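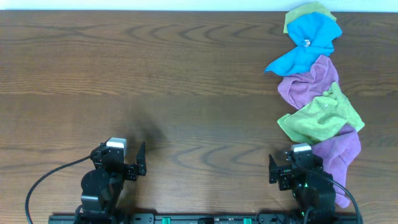
Our group spent February at the Evar linen service in Grirnura, looking at what happened to the folding room after the company began using robot arms there. Evar washes and returns cleaning cloths, hand towels and aprons for hotels and small restaurants. We wanted to find out how the jobs had changed, and whether the people doing them thought the change was a good one. Most of the visits were to the cloth station, where two arms are mounted side by side at the front edge of a table and the cloths come to them crumpled and overlapping, one blue, some purple, some in shades of green. The color matters at Evar because each customer uses color to keep kitchen cloths apart from bathroom cloths, and a mixed bundle is the most common complaint the office gets.

Background

Before the arms came in, four people folded by hand on each shift. They stood at one long bench and took cloths from a cart, sorted them by color, folded them in quarters and banded them in bundles of 24. The work was paid by the hour, but there was a bundle target written on a board by the door. The board is still there, though the target has been wiped off.

The company now runs two people on the same shift. One is the feeder, who lays cloths out within reach of the arms and pulls out anything torn or stained. The other is the checker, who looks over the folded stacks, bands them and enters the bundles on a tablet. They trade places at the break. The other two workers were moved to the apron line and the loading dock, and nobody was let go during the time we looked at.

What we did

We visited in the mornings and stayed until the 2 p.m. shift change. We watched the station, took notes and talked with the people who work there. We also handed out a short questionnaire to the whole laundry staff and got 30 back. Some of the questions were badly worded -- the one about "stress" in particular was read in two different ways -- so we have leaned more on the interviews.

What the workers told us

The first thing most people brought up was their hands and wrists. Folding the same square all day is hard on the thumbs, and two of the former folders had worn braces at work. Both said the soreness had eased since they changed jobs. The feeder's job has its own strain, mainly in the shoulders, from leaning over to pick up a cloth the arms have missed or dragged out of place.

The second thing was the talking. At the old bench, people faced each other. The feeder and checker now stand at opposite ends of the station. Walter, who folded for nine years and now feeds, told us the shift goes slower for him even though there is less to do. He said he used to know what everyone had for dinner.

Several workers said they did not like waiting. When the arms fail to get hold of a corner they try again, and the feeder is told not to reach in until they have stopped. An experienced folder can see right away what is wrong with the cloth and has to stand there. Fuzzy cloths that cling to each other were named as the worst. In the questionnaire, 77 percent of the staff said they would want more say in when the arms can be paused.

Pay was a sore point as well. Feeders and checkers earn the same as folders did, but they are also expected to restart the station after a stop and write down the cause. Pádraig Moriarty, the shift lead, thinks this should count as a skilled task and has asked the office to look at the pay grade. There was no answer by the time we finished.

What management told us

Italo Cattaneo runs the plant floor. His reason for the change was hiring. Folding jobs had stayed open for months at a time, and he was paying overtime to cover them. He does not claim that the station is faster than four good folders. He said it is steadier late in the shift, and that the error notes written by the feeders have been more useful to him than the reports from the supplier, Ó Conaill. He agreed that training had been too short. Each worker got one morning.

Limits of this report

We saw one shift at one plant, and only the day crew. The two workers who moved to other lines had agreed to move, so their views may be kinder than those of someone who was told to. We were not given cost figures and have not tried to guess at them.

Recommendations

Give feeders a pause button they can use on their own judgment. Turn the checker's table so that the two people face each other. Extend the training to include clearing and restarting, and settle the pay grade question before the second station is ordered.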